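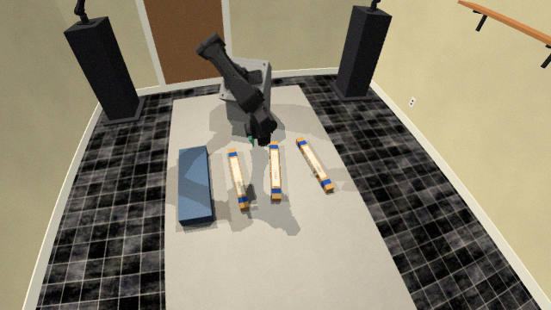
Lens error in simulated cameras has usually been treated by the Movenon group as a rendering detail, something to switch on late and tune by eye. The October round of tests suggests it belongs much earlier in the work. Gunārs Ots and Deividas Ozoliņš trained the same grasping policy twice, once on images from an ideal pinhole camera and once on images with strong wide-angle curvature, and then scored both on a held-out set of curved views. The tabletop layout is deliberately plain: a flat blue block at the left, three slender wooden blocks with blue bands near their ends, and one small green piece under the gripper. The room does more of the work than the objects do. Dark floor tiles with thin grout lines give the camera model something to bend, and the baseboard sweeps around the table in an arc that a pinhole model would draw straight. A policy that has learned to read position from straight edges has very little to hold on to in a view like this one.

The training set held 2,000 simulated episodes per condition. Robot, table, lighting model and action space were kept fixed. Object poses were drawn from the same seeds in both conditions, so each pinhole episode has a curved twin with identical contact physics. Only the image stream differs. Evaluation used 1,069 episodes with new poses and lens parameters that appear in neither training set. An episode counted as a success if the target block was lifted clear of the table and held until the end of the time limit. Partial lifts were scored as failures.

On pinhole views the two policies were close enough that the authors do not claim a difference. On curved views the pinhole policy lost most of its accuracy near the edges of the image and a smaller share near the center. The curved-view policy also did worse toward the edges, but the slope was much shallower. Ozoliņš broke the failures down by type and found 107 in which the pinhole policy closed the gripper beside the block at the correct height. Those are lateral errors, and their direction follows the radial displacement of the lens closely. Height errors were rare for both policies. Yaw errors were more common with bars lying on a diagonal than with bars parallel to the table's long side, again for both policies.

The obvious alternative is to undistort the image first and train on the result. The group ran that as a third condition, using the true lens parameters. It matched the curved-view policy in the center and fell behind it at the edges, where resampling leaves few real pixels per block. With the lens parameters perturbed slightly, as they would be after a poor calibration, the undistorted condition dropped further. The curved-view policy has no such step and so has nothing to miscalibrate, although it does depend on the training lenses covering the range seen at test time. Outside that range it degrades quickly. Ots regards this as the main limit of the result.

One implementation note may save others some time. The first version of the renderer applied curvature as a post-process on a finished pinhole image. The wide pinhole image needed for this stretches badly at its corners, and the warp then compresses that stretched region back into the usable view -- the policy picked up on the softness there and treated it as a cue. The current version in Wurnance traces rays through the lens model directly. It is slower per image, but the artifact is gone, and all figures given in this item come from that version. Anyone still working from the older branch should discard its image caches. Changing the renderer flag alone does not clear them.

Shadows remain an open question. The simulated arm casts a large soft shadow toward the blocks, and an ablation with shadows off hurt both policies by a similar amount. It is not yet clear whether the policies use the shadow to estimate gripper height or simply dislike its absence. A test with the light moved independently of the arm is planned. The batch will be small, 80 episodes per light position, which should be enough to separate the two explanations if the effect is as large as the ablation implies.

Transfer to a physical arm has not been attempted with these policies and no claim is made about it. The pose seeds, lens ranges and scoring script are in the shared Bevovwood repository under the wide-view folder. The full failure table is there as well, with lateral, height and yaw errors in separate columns. Corrections to the table should go to Ozoliņš -- please include the episode index and the condition name.

Recent items
Contact settings for thin bars in Wurnance
Seed handling across paired conditions
Movenon reading list: camera models for manipulation
Bevovwood repository: new folder layout
Scoring partial lifts, a second look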